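Gomcombe Handling Lab — Cell Safety Review
Minutes, October meeting, 2:00 p.m.
Present: N. Menon (chair), K. Rao (minutes), cell operators

1. Arm overrun, block sorting task
Rao reported that the arm failed to stop at the lower height limit on cycle 51 of the morning run. The rod pressed a block into the board for 32 seconds before the operator hit the emergency stop. No injury. The block was scrapped.

The log shows the force reading frozen from cycle 40 onward. The controller accepted the old value as valid and raised no alarm. Menon asked whether the cable or the sensor was at fault. Not yet known — both have been pulled for bench tests.

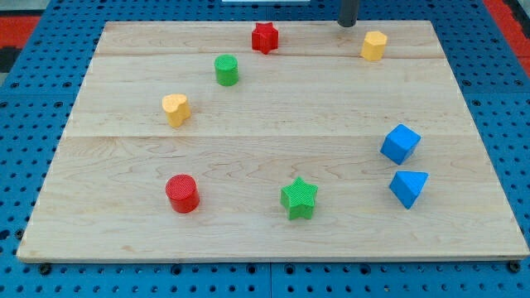 Runs with the spare sensor are limited to low speed, with an operator within reach of the stop button at all times. Rao will add a check that halts the arm if the force reading does not change between cycles.

2. Actions
Rao: stale reading check, to be tested before full speed is restored.
Menon: send fault report 89 to Pillai and ask for the sensor's service history.
Operators: inspect board bolts at each shift start.

Closed 2:40 p.m.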